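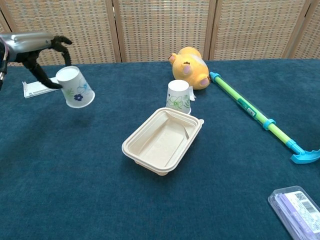

Paper cup

A paper cup is a throwaway cup made of card, lined with something to stop it going soggy. I've been keeping these pages on everyday tableware for years and it's still my favourite entry (sorry, saucers!).

Early ones were waxed, and the wax came off on your lip if the tea was hot enough. Most modern cups have a very thin plastic lining instead, which makes them a pain to recycle, and my council won't take them at all. The rolled rim gives your mouth something smooth to drink from and also keeps the whole thing stiff – try squeezing one with the rim cut off and you'll see.

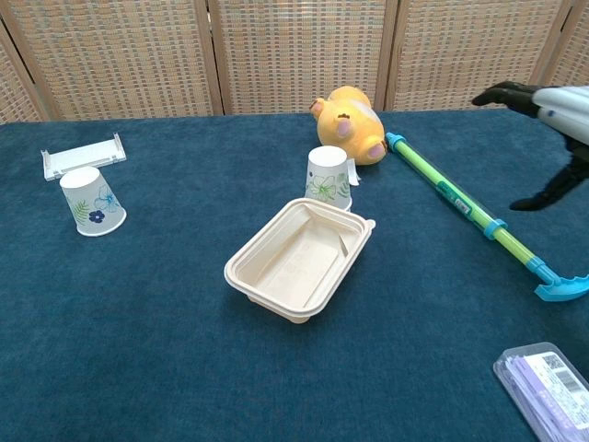
Sizes vary a lot. My friend Piyumi Mollah ran the tea stall at the Rellcombe fair last October and got through some 200 of the small ones, plus a box of double-walled cups from Norkik that I thought were lovely to hold. Printed flowers and leaves come and go in fashion, and I'm firmly in favour.

See also: Cup sleeve; Drinking straw; Vending machine (my long one, with Funmilayo Oyewole's notes on the Sutcliffe canteen).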